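Srithong: the snack table notes 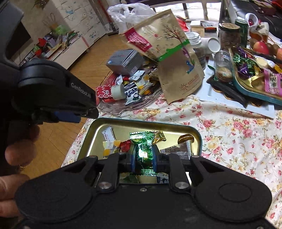 What this is

Hi! Srithong is my little collection of notes and pictures about a snack table: candy tins, jars, packets, the plates everything gets piled on, and how it all gets sorted. I'm Prapai Pongsiri, I keep the list, and I also wrote most of the labels, so if something is spelled strangely that's on me.

It started as a text file on my laptop in August and grew to 773 entries before I had a proper name for it. An entry is one item going from one spot to another. A candy goes into a tin, a packet comes off a plate, a jar moves back a bit so you can reach the one behind it. Small stuff! I like small stuff.

What's on the table

The rose tablecloth is where everything happens. I love that cloth (pink roses, green leaves, very much somebody's grandmother's kitchen) and I've kept it as the name of the whole setup, so "roses" in the notes means the table and not flowers.

The tin with the dark green rim is the main candy tin. It's gold inside, which makes a gold foil candy harder to pick out than you'd think. It's a mixed tin on purpose. You'll find a white wrapper that says HAWTHORN in there next to a red one, a round chocolate coin in bronze-gold foil, and a shiny green one that I always want to eat first. I file all of these under "wrapped" and put the wrapper color in the next column.

The clear glass plate is the messy one. Snack packets and little yellow and white candies go there, and so does anything that hasn't found a home, which is how a roll of beige masking tape and a gray cardboard box ended up in the pile. I log the tape as "tape" and leave it at that. The tall kraft-paper bag with the tree on it is "tree bag" all the way through the file, because I got tired of typing KOUSHIBUOOLA.

Jars get their own group. The one with the cork-colored lid has dark dried food in it, and I write "dried, dark" for that. The little one with round cookies is "cookie jar, small." Cups and cans are under drinks, even a paper cup that's lying on its side.

The other serving tray, gold with a teal rim, is for the purple-wrapped chocolates and more green candies. Please don't mix up the two sets of greens. I did that once and it took me a whole evening to untangle.

How the notes are laid out

Each line has the item, the wrapper or container color, where it was, where it went, and a comment if I had one. Lots of lines have no comment. Some have a long one, usually about foil.

There are 10 item groups and 7 kinds of container. If I couldn't read a label I left the label column blank, and I'd much prefer you leave it blank too.

Things I know are wrong

"Packet" and "package" both show up and mean the same thing. "Gold" covers everything from pale yellow foil to nearly brown. Pusatport and Filinier are my names for the 2 earlier rounds of sorting, and Filinier has no comments at all (I was in a hurry, sorry!).

Using it

Go ahead and use it for whatever you like, just keep my name with it. If you fix a color, send me the line and I'll add it to the next round, which is going to be called Vedov and will have a lot more cookies in it.

Last edited September 25, 2023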